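Visit to the Ellery training rooms, December

Four of us went through Ellery in December to see how they write and check the rules for their hand-held gripper work. Isla Bright met us at 9 and gave us the house rules on one laminated page. Merle Hinds has been revising it since winter and wants it kept to that length.

Most of the morning was spent on the handling standard. Operators learn it on bowls and other kitchenware before moving on to anything harder. The main points we wrote down:

Check pads and pivot pins before each session and sign the log.
Grip a bowl by the rim, one finger inside and one outside.
Keep your own fingers behind the linkages while the jaws are moving.
Stop after 90 minutes and take a proper break.
Leave the household's ordinary things where they are – a tidied table teaches the wrong habits.

Clem Tipoki asked how breaches are recorded. Merle showed us the log, which had 39 entries for the quarter, mostly missed pad checks. Any entry about a pinched finger goes to Isla the same day.

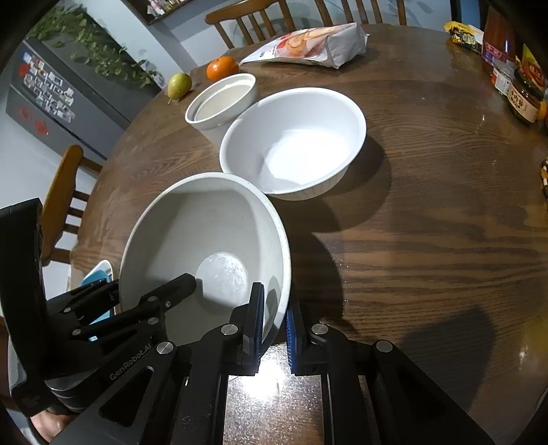

After lunch we compared their page with our own draft, which runs to roughly 100 clauses. Ours says nothing about breaks and far too much about labelling. Clem will cut it down and send it to Merle for comment. We still need a decision on who signs the log when an operator works alone – Ellery uses a phone call to the supervisor at the start and finish.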